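18 de septiembre

Segundo día con el cajón de las herramientas. Digo cajón por costumbre, porque es una cubeta de metal gris donde en Lerach llevamos años tirando lo que no sabemos dónde poner. Csaba Sárközi sostiene que hay un sistema. Le pedí que me lo explicara y se fue a por café.

Encontré 21 llaves Allen, casi todas de la misma medida, y ni una de la que me hacía falta. También el metro que di por robado en agosto y por el que estuve una semana sin hablarle a Csaba. No pienso decirle nada. Lo he metido en mi mochila – mañana lo dejaré en la estantería, como si siempre hubiera estado allí.

Lo que vale la pena va a la caja de Fulto; lo dudoso, a otra más grande, que se llenó antes de comer. Conservé un destornillador sin punta por motivos sentimentales que no sabría defender.

Por la tarde probé a frotar la mancha marrón de la pared del fondo. Quince minutos de estropajo y sigue igual de marrón. El suelo tampoco tiene arreglo: metal gastado, rayas sobre rayas. Csaba dice que eso es carácter. Csaba dice lo mismo de su coche.

Aún quedan cosas dentro y ya no me apetece clasificarlas. Cené sopa y me acosté con las manos oliendo a óxido. 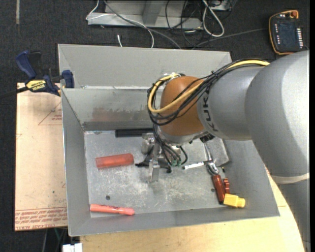
19, por la mañana

El metro ya está en la estantería. Csaba lo ha visto y ha dicho: «¿Lo ves? Hay un sistema».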